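Rust-look finish on an outdoor table keeps lifting – start again or patch it?
Posted in Painting & Finishes

Coralie Partington
Hi all. Last October I painted our old outdoor table with one of those rust-effect kits (Jolside, the two-part one) and I loved it for all of one winter. Now it's gone chalky in patches and little flakes come off whenever I wipe it down. The colour underneath still looks good to me, lovely deep orangey brown, so I'm loath to sand the whole lot back. 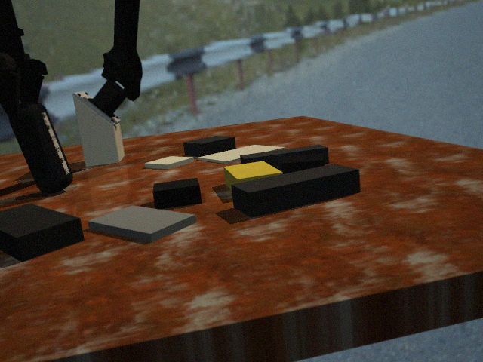 I did two coats of the colour and then a clear sealer I already had in the shed, and I've got a feeling the sealer's the culprit. The tin had no label left on it, so don't ask me what it was! The table lives on the north side of the house and cops the sun from lunchtime on. Can I scuff it and reseal, or am I kidding myself?

Volkan Erdem
Sand it back and start again. Mystery sealer is never worth it.

Noeline Katene
I wouldn't go that far, Coralie. Try the tape test first – press a strip of masking tape down hard, rip it off, and see what comes with it. If it's just clear bits, your colour coat is fine and you only need to get the sealer off. I used 240 grit by hand on ours, then a wipe with metho, then two thin coats of an exterior matt. Took me most of an arvo plus drying time.

If the orange comes up on the tape as well, then yeah, Volkan's right, sorry.

For the colour, I'm a big fan of streaks and blotches over one flat brown, because you can touch up a bad spot later and it just blends in.

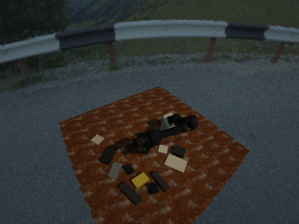
Rusty orange with darker mottling and pale streaks

Rawiri Gilchrist
Agree with Noeline on the tape. Only thing I'd add is don't seal it in full sun. I did mine at 2 in the afternoon and it skinned over before I'd got to the other end, brush marks everywhere. Do it early, and chuck a cover over it in the worst of summer. Mine was $40 from the hardware place in Wakbridge and it's still going.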